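乌代尔旧墓园参观与查询常见问题

本页整理了读者来信里问得最多的事项,内容更新至2022年2月5日。墓园的历史部分由Faith Sang撰写,中文版由地方史小组翻译。墓碑铭文一律保留原文拼写,人名不作音译。

墓园在什么地方?

在乌代尔(Ulldale)旧渡口北面的坡地上,沿码头路走到尽头,过一座石桥,左手边就是铁门。墓园分上下两层,上层是船主和商号的家族墓地,下层多为水手、锅炉工和码头工人。两层之间有一段12级的石阶,雨后较滑。坐轮椅的访客请走东侧的车道,车道直通上层。

墓园始建于什么时候?

确切年份没有定论。教区登记簿的头几页受潮脱落,现存最早的一条记录只写了死者的名字“Duvel”和“渡船上的人”几个字,没有日期。从字迹和用纸看,应早于码头的石砌堤岸。有些旧导览册给出了具体年份,那是从堤岸的奠基石上抄来的,不能当作墓园的年份使用。

这里一共有多少座墓?

登记在册的有300多座,地面上还能看到墓碑的要少一些。下层早年多用木牌,木牌朽坏以后没有补立。登记簿上有名字而地面无标记的,索引里用星号标出。

“比尔托拉号”的船员都葬在这里吗?

不是。“比尔托拉号”(Biltora)是往返于渡口与外岛之间的明轮汽船,锅炉事故中遇难的船员有9人葬在下层西侧,排成一行。另有2人由家属领回外岛安葬。船长的墓不在其中,他多年后病故,葬在上层,碑上刻有船的侧影。常有人把这块碑当成事故纪念碑,碑文里其实没有提到那次事故。

船员墓碑的费用是谁出的?

当时渡口的商户发起过一次募捐,认捐簿保存至今,金额大多很小,也有人捐的是石料和运费。碑石是从外地运来的白色石材,到岸时断了一块,石匠把断口磨平后照样使用,所以那一行里有一块明显比别的矮。

恩东古家族墓地能进去看吗?

恩东古(Ndung'u)家族墓地在上层东北角,四周有矮铁栏,属于私人维护的范围。栏外可以看,也可以拍照,进入栏内须事先取得家族同意。来信我们可以代为转交,但不保证有回复。

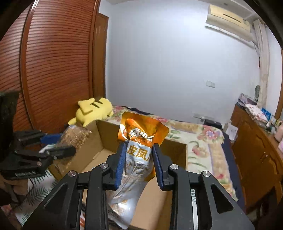

家族墓地里年代较早的三块碑用的是本地砂岩,表面起层,字口已经很浅。索引中这三块碑的铭文依据的是旧抄本,与现在肉眼能辨认的部分略有出入,引用时请注明出自抄本。

我在找一位祖先,应当从哪里查起?

先查姓氏索引。索引按登记簿上的原始拼写排列,同一个姓可能有几种写法,建议把读音相近的都看一遍。查到以后记下区号和行号,再对照墓园平面图。若索引里没有,可以看一看渡口的船员名册,名册上有时注明了“葬于坡上”,指的就是这座墓园。

来信查询需要提供什么?

姓名、大致的去世年代和职业。知道船名的话请一并写上,下层的墓很多是按船排列的。请不要寄原件,复印件即可。查询不收费,回信一般要等几个星期。

可以做墓碑拓印吗?

砂岩碑一律不可以。花岗岩碑须先登记,只能用软纸和蜡块,不得使用胶带、粉笔、剃须泡沫或任何清洗剂。若只是想看清铭文,在傍晚斜光下拍照效果更好,用一面小镜子从侧面打光也可以。

碑上的锚、断柱和握手图案是什么意思?

锚在这里多见于水手墓,也见于与船无关的人家,后者通常取“盼望”之意。断柱一般表示早逝。握手图案多用于夫妻合葬,两只袖口的样式不同,一只有花边,一只是素的。下层有几块碑上刻着圆规和角尺,说明死者是共济会成员,或者葬费由会友承担,两种情况单看碑面分不出来。

墓园现在还接受安葬吗?

不接受新的墓位。已有家族墓地且仍有空位的,可以申请安放骨灰,手续向教区办公室询问。

什么时候去比较合适?

全年白天开放,没有门票。九月有一次除草,草割过以后下层的矮碑看得最清楚。冬季石桥偶尔因涨水封闭,封闭时可从东侧车道进入。

发现索引有误怎么办?

请写明区号、行号和您认为正确的内容,附上依据,例如出生登记、家信或照片。核对后我们会在下一版改正,旧的写法保留在备注栏里,方便已经引用过旧版的读者对照。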